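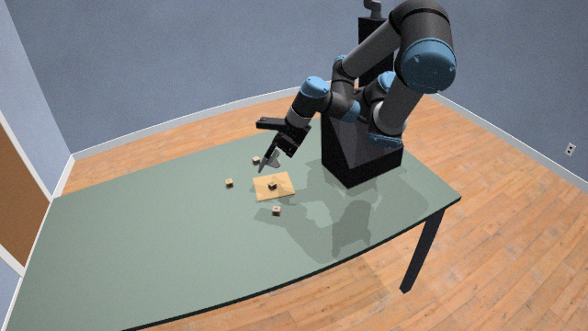
Gray is the word people reach for once they've given up on the other words, Meifang Song wrote in the margin of my first draft, and I've been arguing with her about it ever since.

4. What people call a quiet green

I came into this part of the study expecting trouble with blue and purple. Everybody who works on color words has a blue and purple story. What I got instead was a long fight over the washed-out greens, the ones you find on tables and filing cabinets and the walls of dentists' offices. Figure 1 has a large surface of just that kind. I write gray-green for it and feel fine about it, but in our survey the compound names were rare, and the people who used them mostly used them a lot. It seems to be a habit you either have or don't.

Figure 1. A gray-green tabletop.

A quick reminder of how the answers were collected. We mailed 2,000 packets to homes in Greston and Fulten, each with a small set of painted cards and a sheet to fill in at the kitchen table. The paint came from Ivik, mixed in one batch, and I spent most of June with it under my fingernails. People could answer for as many cards as they liked, in any order, and they could write down anything at all. We got 3,288 card answers back. After I took out the blanks, the drawings (there were drawings!) and the answers I couldn't read even with a magnifying glass, 2,475 were left, and those are the ones I talk about from here on.

I sorted them against the Yao list, which has the advantage of keeping food names and plant names apart. That matters a good deal for green. Olive, pistachio, pea, mint, avocado and sage all came up, and it would be a shame to pour them into one bucket when the people using them clearly had different things in mind. Mint, for one, was nearly always given to a light card. Pea went all over the place. Some folks seem to mean the fresh kind and some mean the soup, and on paper you can't tell which.

Across all the muted cards, respondents used 39 different words. I'd have guessed half that. A few were lovely and no use to me whatsoever: one sheet says "hospital," another says "the old bus." I kept them in. They are color words for the person who wrote them, and I've come around to thinking that's a perfectly good reason to keep a word, even if it never gets used twice.

Now, sage. Sage is the word that took over this section. Older lists barely bother with it, yet in our packets it was the first choice for the card we had privately been calling "dull green," and it drifted up and down from there to cards I would never have put together. The Greston sheets use it more freely than the Fulten ones. I don't have a good explanation for that, and I'd ask readers not to build anything on it, given that the two towns differ in a dozen other ways we didn't ask about.

My own hunch is that sage is doing some polite work. You can tell a neighbor that her hallway is sage. You can't very well tell her it's gray. If that's right, then the word should show up more when people think of the color as a choice someone made, and less when it's just the color of a thing. Our cards can't settle it. They came with no hallway attached, so whatever people imagined around them was their own business.

4.1 Light, shade, and one name for both 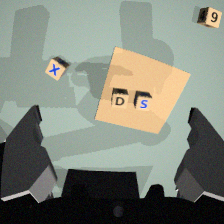
But I painted my kitchen sage and by supper it's gray, so which one do you want me to put down? That was scribbled across the bottom of a returned sheet, and I wish I'd had the sense to put the question on the form myself.

Figure 2. Tan board on a muted sage-green tabletop, partly in shadow.

We told people to look at the cards in daylight. We didn't tell them what to do when the daylight moved. Look at the board in Figure 2: peach-orange where it's bright, a browner tan where it's shaded, and I still call the whole thing tan without a second thought. The table does the same trick in green. Most of us name the object and let the lighting take care of itself, and that's an old finding that I have no wish to pick a fight with.

With the muted greens, though, the naming gets shakier. Several people crossed out one word and wrote in another, and where they noted a reason it was usually the time of day. One sheet has "sage" crossed out for "gray," then "gray" crossed out for "sage," with "Sunday" next to the last one. I scored it as sage, going by our rule that the final answer counts. Song would have thrown it out. We left the rule alone, and the sheet is in the shared folder for anyone who'd like to score it the other way.

Crossings-out were much less common on the strong colors. A red card stayed red on practically every sheet I handled, whatever the weather was up to. So the trouble may come from the cards being close to gray to begin with - a small change in the light is enough to tip them over - and that's the idea I take up in the next section, using the two cards that got the most second thoughts.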